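Konsolenfußball-Liga Plivach
Protokoll der Ligasitzung vom 27. Dezember 2024

Ort: Plivach, Vereinsheim, oberer Raum
Sitzungsleitung: Jenő Hajdu
Anwesend: die Mannschaftsvertretungen laut Liste, Spielleitung, Schriftführung
Entschuldigt: Vertretung der Mannschaft Zusamell II

TOP 1 Begrüßung und Tagesordnung

Jenő Hajdu eröffnet die Sitzung und stellt die Beschlussfähigkeit fest. Die Tagesordnung wird um den Punkt "Streaming der Endrunde" ergänzt, der unter TOP 6 behandelt wird. Das Protokoll der letzten Sitzung wird mit einer Korrektur genehmigt: Beim Nachholspiel Sekiguchi gegen Zusamell I war das Hinspielergebnis falsch herum eingetragen.

TOP 2 Stand der Hinrunde

Die Spielleitung berichtet. In der Einzelrangliste sind derzeit 123 Spielerinnen und Spieler geführt. Die Hinrunde im Mannschaftswettbewerb ist bis auf zwei Begegnungen abgeschlossen, beide werden vor Rückrundenbeginn nachgeholt. Tabellenführer ist Sekiguchi vor Zusamell I, punktgleich, das Torverhältnis entscheidet. Einsprüche liegen keine vor. Ein Abbruch wegen Verbindungsstörung wurde nach Paragraf 7 der Spielordnung mit Restspielzeit wiederholt.
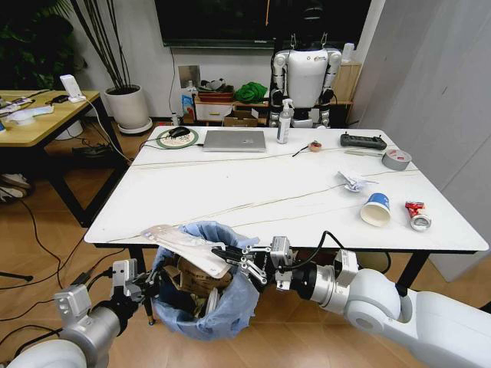
Verpackungsschale über dem Abfalleimer mit hellblauem Beutel

TOP 3 Berechnung der Einzelrangliste

Die bisherige Berechnung wird von mehreren Mannschaften bemängelt. Wer früh in der Saison viele Punkte sammelt und danach nicht mehr antritt, bleibt bis zum Saisonende weit oben stehen. Die Vertretung von Sekiguchi schlägt vor, Ergebnisse nach einer festen Frist verfallen zu lassen. Zusamell I spricht sich dagegen aus und möchte stattdessen eine Mindestzahl an Spielen.

Nach längerer Aussprache werden drei Punkte zur Abstimmung gestellt:

a) Gewertet wird nur, wer in der laufenden Saison mindestens 11 Einzelspiele bestritten hat. Angenommen bei zwei Gegenstimmen.

b) Ein Turniersieg bringt künftig 300 Ranglistenpunkte, unabhängig von der Teilnehmerzahl. Angenommen bei einer Enthaltung.

c) Verfall der Punkte nach einer Saisonhälfte. Abgelehnt. Der Vorschlag kann zur nächsten Saison neu eingebracht werden.

Die Umrechnung der bestehenden Rangliste übernimmt die Spielleitung. Bis dahin bleibt die alte Liste sichtbar und wird mit dem Vermerk "vorläufig" versehen.

TOP 4 Ergebnismeldung über Fluvico

Die Meldung über Fluvico läuft seit dem Herbst. Die meisten Mannschaften kommen damit zurecht. Probleme gibt es bei Verlängerung und Elfmeterschießen, hier übernimmt das Formular nur den Stand nach der regulären Spielzeit. Bis zur Behebung ist das Endergebnis zusätzlich im Bemerkungsfeld einzutragen.
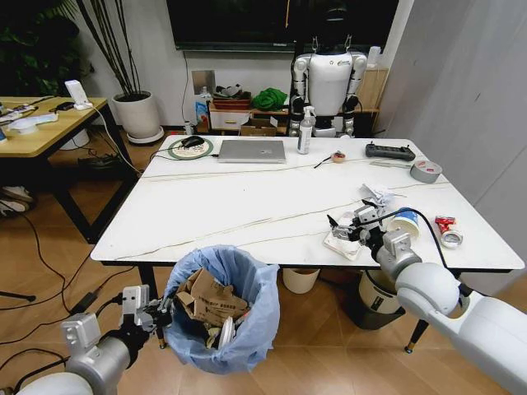 Weiter wird festgelegt, dass beide Mannschaften das Ergebnis bestätigen müssen. Erfolgt keine Bestätigung, gilt nach Ablauf der Frist die Meldung der Heimmannschaft. Bildschirmfotos der Endstände sind bis Saisonende aufzuheben. Die Frage, ob auch Torschützen erfasst werden sollen, wird vertagt - der Aufwand ist noch unklar.

TOP 5 Kaderregeln und Wechsel

In der Rückrunde darf jede Mannschaft einmal nachmelden. Ein Wechsel zwischen zwei Ligamannschaften ist nur in der Pause möglich und muss von beiden Seiten schriftlich angezeigt werden. Der Antrag, in der Liga nur noch mit Nationalmannschaften zu spielen, wird zurückgezogen. Es bleibt bei freier Vereinswahl, die Auswahl ist vor dem ersten Spiel eines Spieltags bekannt zu geben.

Zur Spielzeit pro Halbzeit gibt es keine Änderung.
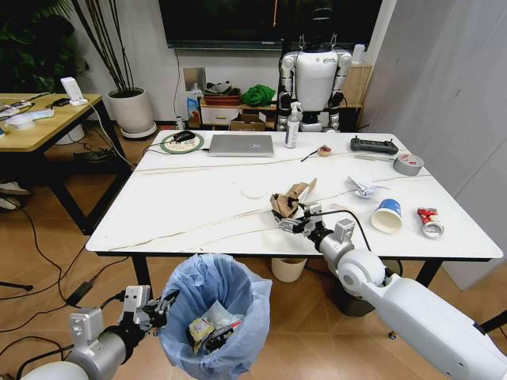 TOP 6 Endrunde und Streaming

Die Endrunde soll wieder in Plivach stattfinden. Gerechnet wird mit etwa 30 Teilnehmenden. Gespielt wird in Gruppen, danach K.-o.-System mit Hin- und Rückspiel, das Finale in einer Begegnung. Die Auslosung erfolgt im Februar, gesetzt werden die Gruppenköpfe nach der neuen Rangliste.

Halbfinale und Finale werden gestreamt, wenn sich jemand für den Kommentar findet. Meldungen dazu an Jenő Hajdu. Controller bringen alle selbst mit, kabelgebundene Geräte sind zulässig.

TOP 7 Verschiedenes

- Die Spielordnung wird nach Einarbeitung der Beschlüsse neu verschickt.
- Zusamell I bittet um frühere Bekanntgabe der Spieltermine. Die Spielleitung sagt das zu.
- Der Ranglistenlink auf der Ligaseite führt noch auf die Vorsaison und wird ausgetauscht.

Die nächste Sitzung findet nach der Auslosung statt, die Einladung geht per E-Mail zu.

Für das Protokoll: die Schriftführung
Gesehen: Jenő Hajdu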